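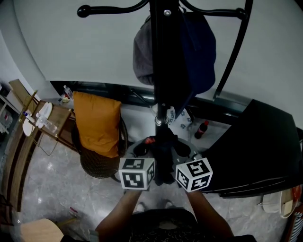
Tultwood College Robotics Club — Visits and Open Days

Five of us went to the Tovthorpe open day on Thursday, January 3, 2019, to see how the student project there is run. The train was late, so we missed the welcome talk and went straight to the session.

The project is about household chores. Students carry out a task by hand while holding a white cube with black markers in each hand, and the software works out from the markers how the hands moved. The station we stayed at longest had a black metal coat rack with a gray garment and a dark navy one on it. The person doing the task works in close, with both cubes down near the round gray base and one on each side of the pole.

Dymphna Duggan, who leads the second-year group, told us they had 3,402 recordings by the end of the fall term. They threw out 258 of them. Most of those were lost when a sleeve or a hem covered the markers, and clothes are worse for this than cups or books.

Lorcan Cullinane asked about lighting. They have no fixed setup for it and use whatever the room has. Brendan McGrath got to try the cubes and found them awkward at first — you want to put them down and use your fingers.

After lunch there was a 40-minute talk on sorting the recordings. It was hard to follow from the back, but Thandeka Mabaso took notes and they are in the club folder.

We would like to try a smaller version with 2 cubes and one task. Tülin Kırmızıgül is asking Tovthorpe for the marker sheets. If you want to help, come to the next build evening.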